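Pushing two tables together

Two small tables make one decent-sized work surface, and they are easier to store than a single big one. The trouble is the join. A gap catches crumbs and screws, and a step between the two tops will rock anything that stands across it.

Start with the height. Put both tables where they are going to be used, then lay a long ruler or a spirit level across the join. If one side is higher, adjust the feet. Most table legs have a plastic foot that screws in and out, and a full turn or two is usually enough. If there are no adjustable feet, use felt pads or a folded piece of card under the low legs.

Next, check the edges. Wipe both with a damp cloth and let them dry before bringing them together. Old glue and tape are the usual reason two straight edges will not meet. White spirit on a rag shifts most of it, but try it first on the underside – some painted tops go dull.

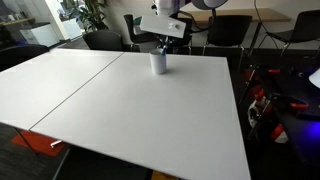
Two white tops pushed edge to edge, with a cup standing on the larger one.

Tables on a hard floor creep apart when people lean on them. Rubber pads under the feet slow this down. For something firmer, fix the frames together underneath with a pair of small clamps or a strap round the two nearest legs. Do not screw a plate across the join if you expect to separate the tables again, as the holes wear quickly in chipboard.

A strip of clear tape over the seam keeps spills out for an afternoon. Peel it off the same day. Left for weeks it goes brittle and leaves a line that is hard to clean.

Cleaning matt white tops

Matt surfaces show grease more than shiny ones. Warm water with a drop of washing-up liquid does for everyday marks. Wipe with the cloth well wrung out, then dry with a second cloth, paying attention to the seam, where water can get into the cut edges and swell them.

Pen marks usually come off with a little rubbing alcohol. Avoid scouring powder and melamine sponges, which polish a patch that will catch the light ever after.

Pens, brushes and other thin things

Stand them in a cup. A short, heavy one is best, as a light cup with one long handle in it tips easily. Keep it on one table and clear of the seam, so that it stays upright if the tables shift. Rinse the cup now and then – dust and bits collect in the bottom.

Notes by Masanobu Koyama. Last revised Nov 17, 2020.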